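Product review: Rundeo wine preservation system

The Rundeo is a countertop device intended to keep opened bottles of wine in drinkable condition by replacing the air in the bottle with argon gas. It is distributed by Oddsson and supplied with two stoppers, a charging lead and a printed guide. Our review was carried out on behalf of members who run small restaurants and wine bars, where the sale of wine by the glass often leads to waste.

The unit was used during normal service at Dania, a wine bar with a short list and a modest turnover of its more expensive bottles. Staff were given the printed guide and no further training. Most were able to fit a stopper and seal a bottle correctly at the first attempt, although the guide does not make clear that the stopper must be pressed down until it clicks. A seal made without the click loses its gas overnight.

Results with red wines were good. A full-bodied red remained sound well into the second week, with some fading of the fruit but no sign of vinegar. Lighter reds held up for a shorter period and should be sold within the week. White wines kept their freshness in the refrigerator, and the stoppers fit comfortably inside a standard door shelf. Sparkling wine is outside the scope of the product and was not assessed.

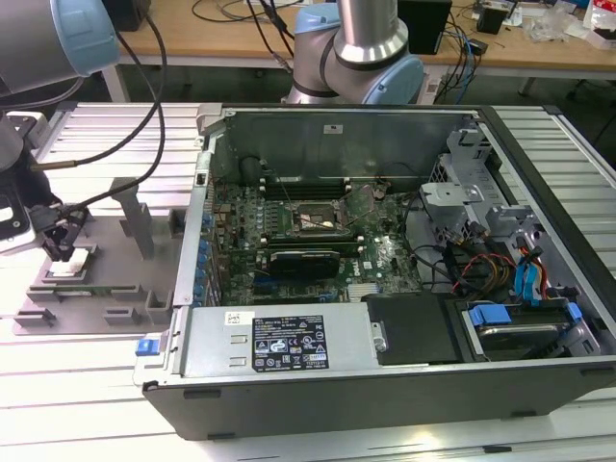 Running costs deserve attention. Each gas cartridge is rated by the supplier for 60 seals, and our own use came close to that figure. Cartridges are sold only in packs of 2, and a busy bar will need to keep a reserve. Cartridges from Asell also fit the unit and performed equally well, but their use is not covered by the guarantee.

The device is easy to clean – a damp cloth is enough for the body, and the stoppers may be rinsed by hand. They should not be placed in a dishwasher. The battery lasted through every evening service without difficulty. The indicator light is too dim to be read in a bright room, and we would welcome a stronger one in any later version.

At 1,100 pounds the Rundeo is a considerable purchase. We recommend it to premises that regularly open costly bottles for single glasses. Those selling mainly house wine are unlikely to recover the price, and a simple hand pump will serve them adequately.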